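# Where Does Your Grocery Money Go?

Grocery shopping is a fantastic way to see money at work -- every single trip is full of choices!

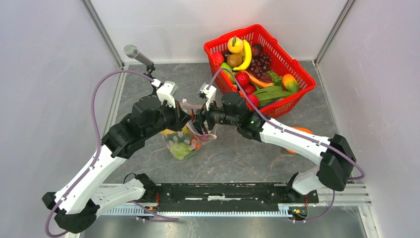
## Start with a budget

A budget is a plan for your money. Say your family has $100 for food this week. If you spend $30 on snacks, you have $70 left for everything else!

## Be a price detective

Big bags often cost more but give you more food for each dollar. Look for the "unit price" on the shelf tag -- it's the small number, and it's super useful.

Try it on your next trip, and save $10 if you can!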